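Luvgate Shelf Line
Automated handling for furniture assembly and fit-out workshops
By Riedl, Norndale

Overview | What it does | What it doesn't | Your people | Specs | Ask for a quote

The Luvgate is a fixed handling cell for shops that build and fit cabinets. It picks flat boards from a rack, brings them to the carcass and slides them into the compartment they were cut for. It does this all shift without humming, which some of our customers list as a drawback.

We have sold two versions so far. The first was very quick and put shelves in upside down with enormous confidence. The current one is slower, and checks the front edge before it commits. Production managers tend to ask for the speed of the old one until they have spent a morning taking shelves back out.

What it does

Board pick-up from a vertical or horizontal rack, one at a time, with a separation check so you don't get two stuck together. Insertion into open compartments, including the awkward middle ones where the board has to go in on an angle and be levelled once it's past the frame. Hand-off to a bench if the cell doesn't like what it feels, with a light to say so. The light is amber. Early customers asked for a buzzer as well, and then asked very nicely for a way to turn the buzzer off, so it's now an option with its own switch.

The angled insertion is the part that took the longest. Anyone who has fitted shelves for a living does it with a small twist of the wrist and can't tell you when they learned it. Getting that twist into a machine meant paying close attention to people's hands, and a good deal of tea.
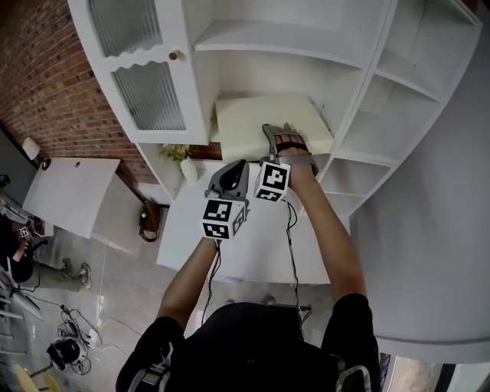

Words: Toivo Kettunen, Applications, Riedl
Filed under: Luvgate, Fit-out, Workplace

A cream board going into the middle of a white cabinet looks like nothing much. Both arms reach in, the right hand presses with the fingertips, and the board sits at an angle on the shelf below while the fitter sorts out the rest. I've watched that move more often than I've watched any film, and I still couldn't do it at a fitter's pace. The door beside it has fluted glass and a scalloped frame, the sort of thing a customer falls in love with and a workshop has to keep its elbows away from.

Cabinets like that are where the sales brochure and the shop floor part company. The cell is happy with straight runs, repeated widths and square openings. Give it curved corner shelves and it will hand you the board and put its light on. We think that's the right answer. A person should do the curved ones, and be given the time to do them properly.

What it doesn't do

It doesn't hang doors, fit knobs or handle glass. It won't work out that the drawing is wrong. It won't notice that the colour is off from the last batch, which your oldest hand will spot from the car park. It also needs a clear floor around the cell, and we do mean clear, including the offcuts bin that has always lived there.

Your people

At Rolham, the first shop to run a Luvgate through a full winter, nobody on the assembly side was let go. The jobs did shift. Two fitters who used to spend their days loading plain carcasses moved over to finishing and curved work, and both report fewer sore shoulders. One has become the person who understands the cell, a title that came with a pay rise after a short and lively conversation with the office.

There were grumbles. The morning start got stricter, as the rack has to be loaded in order before the cell will run. The radio had to move. Somebody named the machine Kevin, and the name is now on the maintenance sheet, so we've stopped fighting it.

We ask every buyer to put fitters in the room for the layout meeting. They know which way the boards come off the truck. If you would sooner keep that meeting to management, we'll still sell you the cell, but we charge for the second visit.

Specs

Board thickness: up to 19 mm
Rack positions: 2
Operator training: included, on your own floor
Buzzer: optional
Curved units: manual hand-off only

Lead times and pricing

Each cell is built to order in Norndale. Orders placed before the January shutdown go in the next build. Pricing depends on your rack, your floor and how much of the offcuts bin you're prepared to part with. Send us a drawing of your most ordinary cabinet and your most annoying one, and we'll tell you which of them the Luvgate can help with.

Request a quote
Book a floor visit
Download the installation guide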